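June, notebook, grasp scoring on rendered scenes
Started 9:40, with leftovers from the night run

Picked up where I stopped. The overnight batch finished, 100 episodes of the croissant pick in the kitchen scene, wrist view only, policy checkpoint from the end of last week's training. The summary script prints a success rate of 50 percent. I don't believe it in either direction, so the morning went to finding out what that number is made of.

Tama (our episode runner, for whoever reads this after me) calls an episode a success if the object's height above the board is over the threshold at the last step. That's the whole test. It doesn't ask whether the fingers are touching the thing. I wrote that check myself in the spring and thought it was fine at the time.

Pulled the contact logs for all 50 successes and filtered on both pads reporting contact in the final step. 34 left. So 16 episodes passed the height check without a two-sided grasp at the end. I went through a handful by hand. Two kinds so far:

– one pad in contact, croissant resting on top of a finger or wedged against the palm
– no contact at all, croissant in the air and moving up, which is the physics spitting it out after the fingers close into the mesh

The second kind is a simulator problem and shouldn't count for anybody. The first kind I could argue about. Brahim says a lift is a lift. I say tell that to the real arm. We left it there.

Changed the check in Tama: both pads in contact for the last 28 steps, height over threshold for the same stretch. Left the old score in the output as a separate column so the earlier runs can still be compared. Nothing in the old reports gets overwritten.

10:50. Perception next, because the failures don't look like control failures to me. In a lot of them the gripper goes down cleanly, closes cleanly, and closes on nothing. The controller did what it was told and it was told the wrong place.

The Zodton detector gives a mask, then we fit a long axis to the mask and put the grasp across it at the centroid. Fine for a box. A croissant is a crescent, and it's fatter at one end in half of the poses we render, so the centroid of the mask and the place you'd want to put two fingers are different points. Dumped the wrist view before the approach for the episodes I was unsure about and went through them next to the fitted axis.
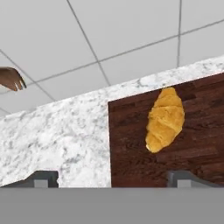 Wrist view, sim, fingers open, before approach. Croissant on the cutting board, narrow end up and slightly right.

For this one the axis fit is good, a few degrees off what I'd draw by eye. The edge of the croissant is easy to find against the dark wood. What bothers me is how easy. Yellow-orange on reddish brown with bare wood all the way around it is the kindest case we could have picked, and most of what I'd been calling detector accuracy was measured on this board. If the mask is only good there, we haven't learned much.

Same view, second thing. There's a brown curved shape at the upper left, past the back edge of the counter, with the ceiling behind it. I haven't identified it in the scene file yet. Zodton gives it a croissant score well under the real one but over our cutoff, so two candidates go to the planner. The planner takes the higher score and all is well. In the runs where the real croissant is partly behind a finger, its score drops, and I found three episodes where the planner went for the other candidate, failed to reach it, and timed out. These were filed under "motion planning failure" and had been counted against Grornbridge, which did nothing wrong except report that the target was out of reach.

I'd blamed Grornbridge for those in the last two entries. Taking that back.

11:30. Added a workspace filter between detector and planner: project the candidate's depth point into the base frame, drop it if it's off the counter footprint. A dozen lines. Needs the counter footprint from the scene file, and that's cheating a bit, as the real setup has no scene file. Brahim wants to estimate the plane from depth instead. Agreed in principle. For now the cheat stays, with a flag to turn it off and a warning printed in the log when it's on.

Wasted most of an hour on a frame mix-up. The filter was dropping everything. The camera pose in Tama is written after the step and the image is written before it, so they disagree by one step whenever the arm is moving. At approach speed this puts the projected point off by enough to matter near the board's edge. I've known about the ordering since we moved to the new logger and never fixed it, on the theory that nothing used the two together. Now something does. Fixed in the logger, with a check that the two timestamps match and a hard stop if they don't. Old recordings are still wrong by a step and will stay that way.

Lunch.

13:15. Reran the same seeds with the filter on and the logger fixed, same checkpoint, new success check. While that ran I read the write-up for Tazi that Brahim forwarded, the learned grasp scorer that's supposed to replace our centroid rule. My notes, unkindly:

Trained and tested on the same family of rendered objects. Different seeds, same meshes. The croissant in their test set is very likely the croissant in their training set, turned.

Success is height at the last step. See this morning.

No numbers for the baseline with a plain workspace filter, so I can't tell how much of the gain is learning where to grab and how much is learning not to reach for things behind the counter.

The closing-width prediction looks useful all the same. Our rule opens the fingers all the way every time, which wastes travel and sometimes brings a finger down on the board early. Even a crude width estimate off the mask would be better than what we do. I'd try that part by itself before taking the whole package.

Brahim's reply, copied here because it's fair: "You want every baseline except the one that ships." He's going to run Tazi on our seeds with our check so that we're arguing over the same table. He thinks it'll win. I think it'll win by less.

15:05. Rerun done. With the new check, the count went from 34 to 41. Three of the seven are the ones that used to chase the wrong candidate. The other four I can't fully account for. Best guess is the timestamp fix, as all four had the arm still moving when the last detection came in, but I haven't rerun with one change at a time and shouldn't claim it until I have. Should have done it that way to start with.

Of the 59 that still fail, I've looked at 20:

– 11 close short of the body, toward the narrow end, and it slides out
– 5 bring a finger down on the board and trip the force limit
– 4 lose the mask late in the approach, when the fingers cover most of the object

The first group is the centroid rule again, or the axis being flipped, or both. The fit has no idea which end is wide. I can get that from the mask width at each end for almost no work. The last group wants some memory: keep the previous detection when the new one vanishes and the arm is already low. Brahim would like a proper tracker. I'd like to try holding the last pose first and see what's left over.

16:20. Tried holding the last pose on those four. Two now pass. One fails the same way it did before. One fails in a new way: the croissant got nudged while it was covered and the held pose went stale, so the gripper closed beside it very confidently. That's a point for the tracker and I've written it on the board under his name.

For next time, in this order:

Run filter and logger fix separately on the same seeds. No other changes until that's in the table.

Render the croissant on the bare marble and with the board swapped for something lighter. Same seeds for pose. I expect the mask to get worse and want to know by how much before anyone quotes the detector figure again.

Find out what the brown thing is in the scene file. If it's a leftover prop, leave it in. I'd sooner have the filter earn its keep than clean up the kitchen for it.

Width at both ends of the mask, grasp point moved toward the wide end.

Ask Brahim where the Tazi weights are kept. The path in his message points at an empty folder.

Left the Tama branch unmerged. The new check is going to drop everybody's scores and I'd rather say so at the group table before they find it in the morning report. Old column is still there for anyone who wants to feel better.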